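古写真の撮影年代と撮影地の特定に取り組むパサウ写真資料室では、公開目録のうち「場所不詳」とされた写真の見直しを進めている。担当のアロイス・ピヒラー氏に、調査の進め方と今後の方針を聞いた。

対象は、カネコ旧蔵コレクションに含まれるガラス乾板861枚である。ピヒラー氏によれば、寄贈時に付属していた台帳には地名の記載が乏しく、年代も後年の書き込みによるものが多い。「台帳の年代は手がかりの一つとして扱います。画面内の情報と照合するまでは、目録に確定年として載せません」と同氏は述べる。 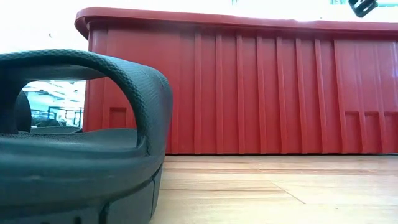 ## 年代を絞り込む手順

最初に確認するのは看板、電柱、街灯の形式である。次に地元の商工名鑑を引き、写り込んだ店名の営業期間を調べる。ピヒラー氏は、駅前通りを写した一枚について「当初は夏の撮影とされていましたが、街路樹の葉の付き方と影の長さから、9月と考えるのが妥当と判断しました」と説明した。年代の幅が10年以内に収まらない場合は、推定の根拠を付記したうえで「年代不詳」のまま公開する。

閲覧者からの情報提供は、公開画面の投稿欄で受け付けている。寄せられた意見は職員2名が別々に確認し、見解が一致したものだけを目録に反映する。
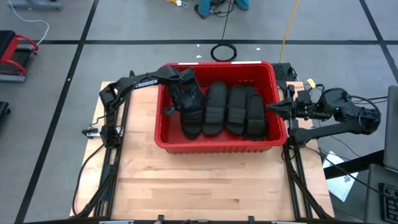 **撮影地が特定できない写真は、どのように扱われるのか。**

「場所不詳」の分類で公開を続け、投稿欄も閉じない。ピヒラー氏は「公開から何年も経って、隣町にお住まいの方が橋の欄干に気づかれた例があります。期限を設ける理由はありません」と語る。

## 目録の公開と今後

目録の管理にはワーコテックスを用いている。地名の表記を統一する作業が残っており、旧称で登録された項目は約1000件に上る。同氏は「旧称は検索語として残し、現行の地名を併記します。どちらか一方を消すと、地元の方が探せなくなります」と述べた。
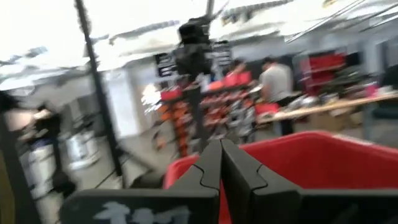

次に着手するのは、ノーカンス地区の河岸を写した組写真である。乾板の縁には撮影者による番号が残るものの、薄れて判読の難しい箇所が多い。ピヒラー氏は、上の写真の左下、黒い面に見える白い印を例に挙げ、「『1』のように見えても、続く線がかすれていれば番号とは断定しません。読める部分だけを記録し、残りは不明とします」と述べた。河岸の組写真についても、同じ基準で番号の読みを記載する予定である。

調査の進捗は、資料室の閲覧室で土曜日に閲覧できる。乾板の原本の利用には事前の申請を要する。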